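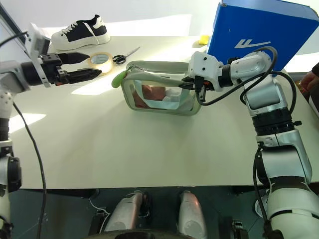
Figure 3. Clear pouch with grey trim and loop handle, among other items on a white table.

4.2 Does a see-through pouch save any searching?

The case for clear packing pouches is usually put in one sentence: if people can see what is inside, they will not have to open it. The claim appears in most household packing advice we read, and Dollard repeats it without a source. We were not convinced that it had ever been tested on ordinary mixed belongings, as opposed to a neat row of toiletries, and the results in this section give only weak support for it.

Part of the trouble is what "see" is taken to mean. In Figure 3 the walls of the pouch are clear and some of the contents show through as pinkish-tan and pale blue. A person who packed the pouch would probably know them again from the colours alone. A person who did not pack it has much less to go on. Colour is a reminder, and a reminder is of little use to somebody who never knew the thing in the first place. Tesfamariam makes a similar point about glass-fronted kitchen cupboards, although the data offered there are thin.

We therefore split the 1330 search attempts by whether the searcher had also done the packing. Packers using clear pouches opened the wrong one less often than packers using plain cloth bags. Among searchers who had not packed, the gap between the two kinds of bag was too small to take seriously, and in the Cultwood households it ran the other way. Premell's scoring method, which lumps both groups together, would have reported a modest benefit for everybody. We think that would have been misleading.

A second doubt concerns the surroundings. The pouch is seldom met alone. The table in Figure 3 also holds a black and white sneaker on its side, a roll of tan packing tape, scissors with black handles, a small yellow sponge and a blue cardboard box, and none of these would fit any sensible category with the others. Packing advice tends to assume that sorting has already been done. In our households it mostly had not, and time spent deciding where a shoe or a sponge belonged was far greater than any time won back by clear plastic.

Handles and zip pulls may matter more than the walls. The lime green pull on the pouch in Figure 3 stands out well against its grey trim, and two households told us, unprompted, that they told their pouches apart by such details. Two is hardly a finding. Ibsa Wako, who coded the interviews, was inclined to give these remarks more weight than the present authors do, and the disagreement was not settled before the coding closed in June.

We also cannot rule out simple novelty. The clear pouches were new to most households, while the cloth bags were their own, and people may look harder at something they have just been given. A fair test would supply both kinds new, and ours did not.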